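필라리 트래블, 해안 마을에 오래 머무는 여행 ‘트레소라 슬로 코스트’ 공개

하루에 도시 하나씩 옮겨 다니는 일정 대신 한 마을에서 9박을 보내는 새 상품
8월 예약 시작, 첫 시즌 참가 인원 229명

여행 기획사 필라리 트래블(Filali Travel)이 따뜻한 바닷가 마을에서 느긋하게 지내는 체류형 여행 프로그램 ‘트레소라 슬로 코스트(Tresora Slow Coast)’를 선보인다. 참가자는 항구 마을 프렐론몽(Prelonmont)에 짐을 풀고 아홉 밤을 보내며, 아침 시장과 만 건너편 해변, 언덕 위 과수원 길을 걸어서 또는 작은 배로 오가게 된다.

필라리 트래블은 그동안 여러 도시를 잇는 순회 일정을 주로 운영해 왔다. 이번 프로그램은 회사가 처음으로 내놓는 한 곳 체류 상품이며, 준비에만 두 시즌이 걸렸다. 기획팀은 프렐론몽에 직접 방을 얻어 지내면서 빵집이 문을 여는 시간, 오후에 그늘이 드는 골목, 바람이 센 날에도 물이 잔잔한 해변을 하나하나 기록했고, 그 기록이 그대로 일정표의 뼈대가 되었다.

필라리 트래블의 본타 아베라(Bontu Abera) 대표는 “처음 프렐론몽에 갔을 때는 이틀만 있다가 떠날 생각이었는데, 배를 한 번 놓치고 나니 떠나기가 싫어졌습니다. 사흘째 되는 날부터 시장 상인들이 인사를 건네기 시작했고, 닷새째에는 제가 좋아하는 무화과를 따로 챙겨 주시더군요. 그 기분을 손님들께도 꼭 드리고 싶었습니다!”라고 말했다.
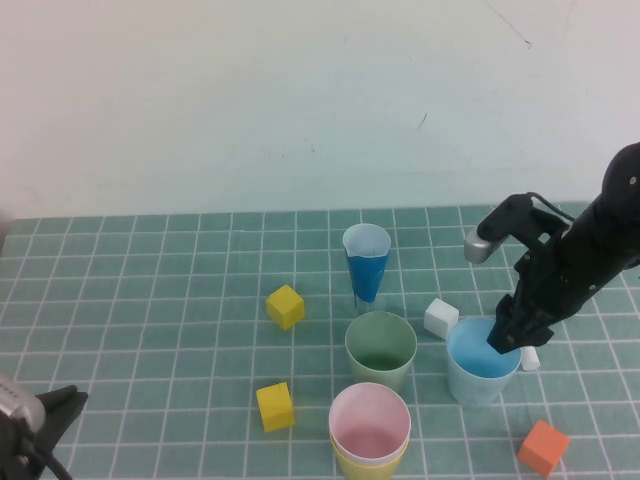

테이블 위의 하늘색 컵과 흰색 큐브, 검은색 로봇 팔.

숙소는 만을 내려다보는 언덕의 작은 호텔 ‘두르닉(Durnik)’이다. 옛 선주의 집을 고쳐 만든 곳으로, 방마다 크기와 생김새가 다르고 대부분의 방에 작은 발코니가 딸려 있다. 아침 식사는 오전 7시부터 11시까지 안뜰에서 차려진다. 늦잠을 자고 싶은 사람도, 첫 배를 타고 나가고 싶은 사람도 서두를 필요가 없도록 시간을 넉넉하게 잡았다. 일찍 나서는 손님에게는 전날 저녁에 신청을 받아 빵과 과일, 삶은 달걀을 담은 도시락을 준비해 준다.

두르닉에서 항구까지는 돌계단 190개를 내려가야 한다. 계단이 부담스러운 손님을 위해 오전과 오후에 소형 승합차가 호텔과 항구 사이를 오간다. 기획팀은 그래도 해 질 무렵에 한 번쯤은 걸어서 올라와 보기를 권한다. 중간쯤에 벤치가 놓인 작은 쉼터가 있고, 그곳에서 보는 저녁 바다가 마을에서 가장 넓다. 항구에 불이 들어오기 시작하면 식당 주인들이 칠판을 내다 놓고 그날 들어온 생선 이름을 적는데, 위에서 내려다보면 어느 집이 먼저 북적이는지도 훤히 보인다.

일정은 첫날과 마지막 날을 빼면 대부분 자유롭게 짤 수 있다. 도착한 날 오후에는 인솔자와 함께 마을을 한 바퀴 돌며 약국과 환전소, 배표를 파는 창구, 밤에도 문을 여는 식료품점을 익힌다. 이튿날부터는 매일 오전에 한 가지, 오후에 한 가지 활동이 열리고, 참가 여부는 전날 저녁 식사 때까지만 알려 주면 된다. 아무것도 신청하지 않고 발코니에서 책만 읽어도 물론 괜찮다!

오전 활동으로는 시장 장보기, 만 안쪽에서 하는 스노클링 입문, 과수원 산책, 옛 등대까지 가는 해안길 걷기가 마련되어 있다. 시장 장보기에 나서는 날에는 산 재료를 들고 두르닉의 부엌으로 돌아와 점심을 함께 만든다. 메뉴는 미리 정하지 않는다. 토마토가 좋은 날에는 토마토를, 작은 멸치가 많이 나온 날에는 멸치를 쓰고, 후식은 거의 언제나 구운 무화과다. 스노클링은 허리 깊이의 물에서 시작하므로 수영이 서툰 사람도 참가할 수 있으며, 장비는 크기별로 현지에서 빌려준다.
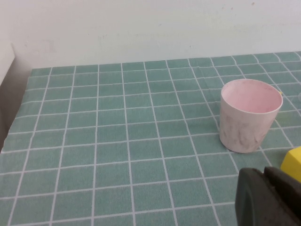
오후에는 더위를 피해 조금 늦게, 4시 이후에 움직인다. 만 건너편 모래 해변으로 가는 배가 4시 30분에 떠나고, 돌아오는 배는 해가 진 뒤에 한 번 더 있다. 해변에는 야자수 그늘과 탈의실, 찬 음료를 파는 가게가 하나 있다. 참가자에게는 돗자리와 얇은 담요를 빌려주는데, 바람이 바다 쪽에서 불어오는 저녁에는 담요가 꽤 요긴하다. 음료 가게의 박하 레모네이드는 기획팀 전원이 머무는 내내 거의 매일 마셨을 만큼 인기가 좋았다.

프로그램의 현지 운영을 맡은 체가레다 워르쿠(Tsegereda Worku) 총괄은 프렐론몽에서 여러 해 동안 여행자를 맞아 온 안내자다. 워르쿠 총괄은 “여기 바다는 시간마다 색이 다릅니다. 아침에는 우윳빛이 돌고 점심에는 눈이 부셔서 오래 보기 힘들 정도예요. 그런데 하루만 들렀다 가는 분들은 점심 바다만 보고 가시거든요. 아홉 밤을 주무시면 구름 낀 날의 바다도 보게 되실 텐데, 저는 그 색을 제일 좋아합니다”라고 소개했다.

워르쿠 총괄은 비가 오는 날의 일정도 따로 준비했다. 프렐론몽은 여름 내내 맑은 편이지만 시즌 끝 무렵에는 소나기가 지나가는 날이 있다. 그런 날에는 마을 도예 공방에서 접시에 그림을 그리거나, 항구 뒤편의 오래된 그물 창고에서 매듭 묶는 법을 배운다. 공방에서 만든 접시는 가마에 구운 뒤 한국의 집으로 보내 주며, 배송비는 상품 가격에 들어 있다. 매듭 수업은 은퇴한 어부들이 가르치는데, 시범 속도가 무척 빨라서 두세 번은 다시 보여 달라고 해야 한다.

식사는 아침 아홉 번과 저녁 네 번이 포함된다. 나머지 저녁은 마을 식당을 자유롭게 이용하도록 비워 두었고, 기획팀이 직접 다녀 보고 고른 식당 목록을 한국어로 정리해 출발 전에 나누어 준다. 목록에는 대표 메뉴와 쉬는 요일, 예약이 필요한지 여부, 혼자 가도 편한 자리인지까지 적혀 있다. 채식을 하거나 특정 음식에 알레르기가 있는 참가자는 예약할 때 알려 주면 두르닉 주방과 점심 요리 모임에 미리 전달된다. 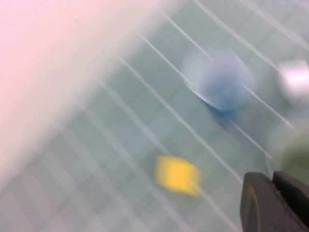
혼자 떠나는 여행자를 위한 배려도 더했다. 1인실 추가 요금을 받지 않는 방을 출발일마다 따로 두었고, 저녁 식사에는 누구나 앉을 수 있는 긴 식탁을 마련한다. 조용히 먹고 싶은 날에는 안뜰 쪽 작은 자리를 고르면 된다. 아이와 함께 오는 가족은 여섯 살부터 참가할 수 있으며, 과수원 산책과 도예 공방에는 어린이용 순서가 있다.

첫 시즌에는 모두 229명을 모신다. 한 번에 출발하는 인원을 적게 유지해 시장이나 배에서 다른 손님과 마을 사람들에게 불편을 주지 않도록 했다. 마을과의 약속도 있다. 필라리 트래블은 참가자 한 사람당 3000원을 적립해 해안길의 표지판을 고치고 등대 앞 쉼터를 손보는 데 보탠다. 어느 표지판부터 고칠지는 마을에서 정한다.

짐은 가볍게 꾸리는 편이 좋다. 두르닉에는 세탁실이 있고, 오전에 맡긴 빨래는 다음 날 저녁에 받을 수 있다. 해안길은 자갈이 많은 구간이 있어 바닥이 두꺼운 신발이 필요하고, 계단을 내려가 배를 타는 날에는 물에 젖어도 되는 샌들이 편하다. 산호와 해초를 보호하기 위해 만 안쪽에서는 긴소매 수영복 착용을 권하며, 없는 사람은 스노클링 장비와 함께 빌리면 된다. 전압 변환 플러그는 방마다 하나씩 놓여 있다.

예약은 8월부터 필라리 트래블 누리집과 전화 상담 창구에서 받는다. 상담 시간은 오전 10시부터 오후 6시까지이며, 점심시간에도 상담원이 교대로 전화를 받는다. 예약자에게는 출발 전에 일정 안내서와 마을 지도, 식당 목록이 우편으로 발송된다. 지도는 기획팀이 손으로 그린 것으로, 고양이가 자주 나오는 골목까지 표시되어 있다.

아베라 대표는 “저희가 마을에서 보낸 날들 가운데 가장 좋았던 날을 꼽으라면 계획이 하나도 없던 날입니다. 시장에서 복숭아를 사서 계단 쉼터에 앉아 먹었고, 그러다 해가 졌어요. 손님들도 돌아오셔서 그런 하루를 자랑해 주시면 정말 기쁘겠습니다”라고 전했다.

필라리 트래블 소개
필라리 트래블은 바다와 섬, 항구 마을을 중심으로 소규모 여행을 기획하는 회사다. 모든 상품은 기획자가 현지에 머물며 일정을 짜고, 출발 전 설명회에서 여행자를 직접 만난다. ‘트레소라’는 필라리 트래블이 새로 시작하는 체류형 여행의 이름이며, 프렐론몽은 그 첫 번째 목적지다.

보도자료 문의
필라리 트래블 홍보팀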